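September 13, 2024 — speaker notes, "Will it do the washing-up?"

**Before I start.** Check the clicker. Thank Suryani Chin for the room. Don't do the toaster joke, Adi has heard it.

## Opening (5 minutes)

- Hands up if you own a machine that does a chore. Dishwashers count. Now keep your hand up if you load it yourself. Pause here.
- We've been promised a robot butler for as long as I've been alive, and I'm still wiping the worktop.
- My claim for tonight: machines are good at the middle of a chore and hopeless at both ends. Finding the thing, picking it up, knowing when to stop — that's where the money goes.

## Bendy things

- A tin of beans has the decency to stay the same shape. A hose, a cable or a sock doesn't.
- Take one pale tube lying on a table. It curves, so where do you grab it? Any toddler has an opinion.
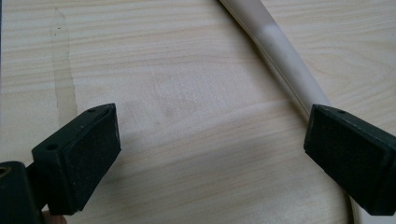 - Pale on pale is no kindness either. White thing, blond wood, soft light: I lose my own charger like this twice a week.
- Slamet Lubis at Garach told me their picker had 782 tries at a coiled lead and managed 763. Sounds marvellous. Then ask who sorted out the other ones. (Slamet did, on his knees.)
- Go slowly, people write this number down.

## Stiff things

- Should be easier. A rod is straight and keeps still for you.
- But a chore seldom means holding one thing. It means holding this bit while something else happens to that bit, and most of us use a second hand without noticing.
- Squeeze too little and it slips. Too much and you're buying another rod.
- Two jaws with a rod between them, a person's fingers close by. I'd call that a fair picture of the state of the art.
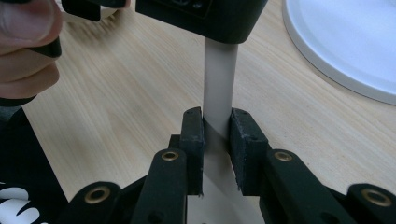 ## So, yet?

- Shop floor: yes, for dull jobs that never change. Bridum has had 4 arms on one bench since November and the tea breaks are still longer than the stoppages.
- Home: no. Your kitchen changes every time somebody makes toast.
- Hafiz Chin will say I'm too gloomy. Let him, then go to questions.
- If asked about ironing, point at my shirt.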